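Diario de la Dirección de Servicios Interiores, Centro Rarlow
Abril, ocho y cuarto de la mañana

Se inicia la jornada con la lectura del correo pendiente y con la firma de la conformidad del pedido 3035, correspondiente al mobiliario de la sala Orirura. El proveedor, Grulta, entregó las mesas dentro del plazo convenido y retiró el embalaje en la misma visita. Queda por recibir el certificado de acabado de los tableros, que he reclamado por escrito por segunda vez. Hasta que no obre en el expediente no autorizaré el último pago, y así lo he comunicado a Administración.

A las nueve recorro la planta con Hazel Kasprzak, responsable de conservación. Comenzamos por el pasillo norte, donde la moqueta presenta un levantamiento junto a la puerta del archivo. Se acuerda pegarla de nuevo y aplazar la sustitución al próximo ejercicio. En el office encontramos la vajilla de uso común sin ordenar y con piezas de procedencias distintas. La señora Kasprzak propone unificarla; yo soy partidaria de conservar lo que esté en buen estado y dar de baja únicamente lo desportillado. No llegamos a un acuerdo y la cuestión se incluirá en la reunión de coordinación.

En la sala Orirura nos detenemos bastante más de lo previsto. Sigo considerando acertada la elección del blanco mate para las mesas, que en su momento fue objeto de objeciones por el temor a las manchas. Sobre la moqueta gris oscura el conjunto resulta sobrio, y los paneles blancos de las paredes le dan una claridad que la sala antigua nunca tuvo. El techo negro es otro asunto. Lo aprobé sobre plano, con alguna reserva, y reconozco que las luminarias rectangulares destacan en él con mucha fuerza. La empresa Baysal, que presta el mantenimiento eléctrico, ofrece instalar difusores a 148 euros la unidad. He solicitado una prueba en una sola luminaria antes de comprometer gasto alguno.

Se trata también del uso cotidiano de las mesas. La norma vigente, redactada para la sala anterior, prohíbe dejar en ellas cualquier objeto ajeno al trabajo, y su cumplimiento ha sido siempre desigual. La revisión que preparo es más modesta en sus pretensiones: admite un plato y un paquete de pañuelos durante las sesiones y exige que ambos vuelvan a su sitio al terminar. El plato redondo de color salmón, que ya es casi una pieza fija de esta sala, quedará adscrito a ella y figurará en su inventario. Los pañuelos se repondrán desde el almacén general, a petición del responsable de cada sesión.

Sala Orirura.
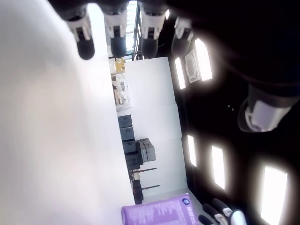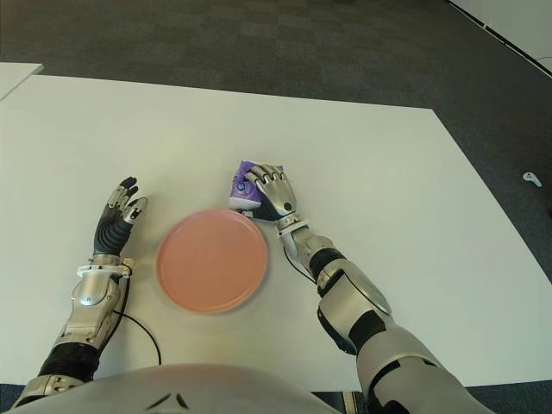
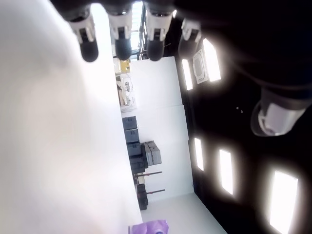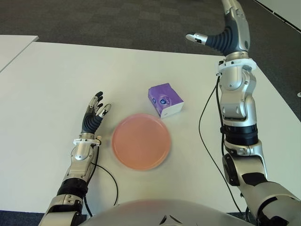

La señora Kasprzak insiste en que la limpieza de los tableros se haga con paño de microfibra y producto neutro, y en que se retiren de los carros los estropajos abrasivos. Comparto el criterio. Una de las mesas de la sala anterior se perdió por esa causa, y el informe que hubo que redactar entonces me ocupó dos tardes enteras. La instrucción saldrá esta misma semana, en una sola página, firmada por ambas.

A las doce, reunión de coordinación. Se aprueba el calendario de limpieza de primavera con una modificación: las moquetas se aspirarán a primera hora y no al cierre, de modo que el personal de tarde pueda terminar a su hora. Se debate la vajilla durante más tiempo del que el asunto merece. Prevalece finalmente una solución intermedia, consistente en mantener los platos de color en las salas y reservar los blancos para el comedor. Consta en acta mi voto favorable. Consta igualmente la petición de Hazel Kasprzak de que se compre un segundo escurridor para el office, petición que se atiende sin discusión.

Administración informa de que el fondo de menaje conserva más de 200 euros de saldo. Con ello se cubre el escurridor y se podrá adquirir, además, la bandeja que falta en la sala de lectura desde el invierno. Ruego que la compra se haga en el comercio habitual, con factura a nombre del centro. El mes pasado se presentó un recibo sin datos fiscales y fue preciso devolverlo.

Por la tarde atiendo el archivo. Las carpetas del traslado siguen apiladas en mi despacho, y he dedicado una hora a separar los albaranes de las garantías. Aparece el plano original de la sala Orirura, con las anotaciones a lápiz que hicimos antes de la obra: las mesas estaban previstas en hilera, pegadas a la pared, y fue más tarde cuando se decidió separarlas para dejar paso entre ellas. Conservaré el plano, aunque carezca ya de utilidad práctica.

Cinco y media. Llamada de Baysal: la prueba del difusor se hará a primera hora y precisará que la sala esté libre hasta el mediodía. He trasladado el aviso a los usuarios habituales y reservado para ellos la sala de lectura, que es menor pero suficiente. Pendiente de respuesta por parte de Grulta en cuanto al certificado. Si no llega mañana, elevaré la reclamación a su dirección comercial.

Antes de salir dejo sobre la mesa de la señora Kasprzak el borrador de la nueva norma de uso, con el ruego de que corrija el apartado de las reposiciones, cuya redacción no me satisface. Cierro el cuaderno a las seis y diez.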